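The question of what belongs on a small table has occupied a good part of my correspondence since the February post on kitchen storage. Geum-ok Maeng wrote from Drandbridge to ask whether a pot should be kept with its lid on or off, and whether small personal articles may share the surface with it. Both matters deserve a proper reply.
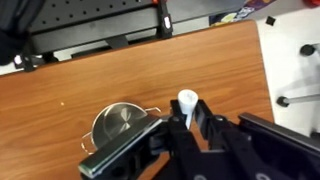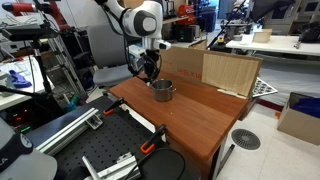
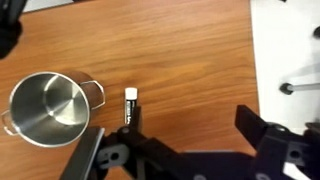 My position on the first matter has changed. For many years I stored every pot covered, on the principle that a lid keeps out dust. Stainless steel put away covered while still damp will hold that moisture, and the inside will spot. I now dry the pot with a cloth, leave it open overnight, and put the lid on in the morning. A pot used every day can be left open the whole time.

Loop handles also affect the arrangement. They take up more room than the pot itself, and they catch on sleeves. I turn mine so that neither handle points toward the front edge of the table. Readers with shallow shelves should measure from handle to handle before buying anything. My own shelf at Plenerora Court is 41 centimeters deep, and one otherwise excellent casserole had to be returned.

On the second matter I am less strict than Ms. Maeng expects. Lip balm, keys and reading glasses will find their way to the nearest flat surface, and a rule forbidding it will be broken within the week. I do ask that such articles go back to the hall drawer before any cooking begins. Lip balm in particular softens near a warm pan, and the resulting stain is slow to leave a wood surface. A little dish soap on a barely damp cloth, worked along the grain, has served me best.

Two readers asked about the drawer dividers mentioned in February. They are from Pärn and come in sets of three. I have not tried the Grelon version — it is deeper, I understand, and may suit utensils better.

Letters on lids, hinges and shelf liners remain welcome. The post on pantry labels will follow once the jars have been washed.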